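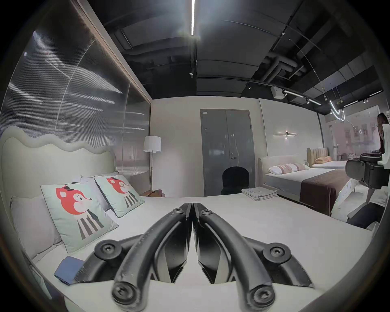 *The guest bed with the fox cushions and the clean towels.*

19/02/2020

Hala is coming to stay in April and I have been getting the spare room ready far too early. She is staying for 10 nights, the longest anyone has slept in there, and I wanted to find out what was wrong with the room before she did.

The bed first. It came with the headboard, and the headboard is why I bought it. I had been looking at plain square ones for months and they all looked like hotel furniture. The wavy top makes this one look a little like the edge of a pie crust. It is cream, so I expected to regret it, and so far I don't. I vacuum it with the brush attachment when I do the floor. The fabric collects dust in the dips and you can't see it until the sun is low.

The sheet is white and flat and goes on last, over a fitted one that has lost most of its stretch. I used to own colored sheets and I gave them away one set at a time. White is easier to wash hot. I iron only the part that folds over at the top, and then I pull the rest tight by walking around the bed twice. My mother would iron the whole thing. I timed myself doing it her way once and it took 30 minutes for one sheet, so that was the end of that.

There are a couple of pillows against the headboard, a light grey one and a white one. The grey one is firm. I sleep on my side and like it, but Dalia Benjelloun stayed over at New Year and said it was like resting her head on a loaf of bread. She moved it to the floor. I have left it on the bed anyway, and Hala can pick whichever she wants.

Now the foxes. I know they are a lot for a grown woman's spare room. They are mint green, and each one has a red fox on it with pink cheeks, a small black hat and a striped shirt. I found them at Yagi, the little home shop by the station, when I had gone in for a dish rack. I came out with two cushions and no dish rack. They were marked down and the woman at the register said they had been in the window since summer. I don't think they had faded. My nephew calls them the burglars and asks where they are when he comes in the door.

They do get in the way. Anyone who sleeps in that bed has to put them somewhere at night, and for a while there was nowhere to put them, so they ended up on the floor. Now they can go on the office chair. It is a black one and it sits at the far side of the bed, in front of the double door. I moved it in from the front room when I stopped working out there. It isn't pretty, but a guest needs somewhere to drop a sweater, and the armchair I wanted from Vutthorpe would not fit up the stairs. I measured the chair and I measured the room and I did not measure the stairs. They took it back and kept the delivery fee.

The doors are pale grey. I painted the walls white two years ago and ran out of energy before I got to the doors, and then I got used to them. There is a small white label up near the corner of one that I keep meaning to peel off. I think I will need a hair dryer so it doesn't take the paint with it.

The lamp is one I am pleased with. Thin brass pole, white drum shade. I bought it secondhand from a man in Jerkent who was clearing out his aunt's apartment, and I took it home on the bus with the shade on my lap. The switch is on the cord, which means feeling around for it in the dark. I have ordered a plug that works with a little remote. If it turns out to be junk I will say so in another post.

Towels go in a stack near the foot of the bed. All white, folded in thirds and then in half, so the edges are inside. I leave out more than people need because guests won't ask. They will use one damp towel for a week and tell you everything is fine. I have done it myself. There is also a dusty-blue cloth folded on the bed that hasn't been given a job yet. It may go over the bottom corner in case Hala wants to sit there with her shoes on, which she does at her own place.

What is left to do:

- Peel the label off the door.
- Buy a second fitted sheet, one with deep corners.
- Clear one shelf in the hall closet for her things.
- Write the wifi password on a card. The last guest had to text me for it at midnight.
- Find out if the radiator still knocks when it starts up.

The radiator is the one I am worried about. I slept in there one night last week to test the mattress and it knocked twice, once at five and once just before seven. The mattress itself was fine. There is a slight slope toward the wall side that I hadn't noticed in all this time, and I slid a folded piece of cardboard under one leg. I will sleep in there again this week and see if that helped.

Hala has already written to say I shouldn't go to any trouble, and also to ask if there is room for a large suitcase. There is, if I move the ironing board.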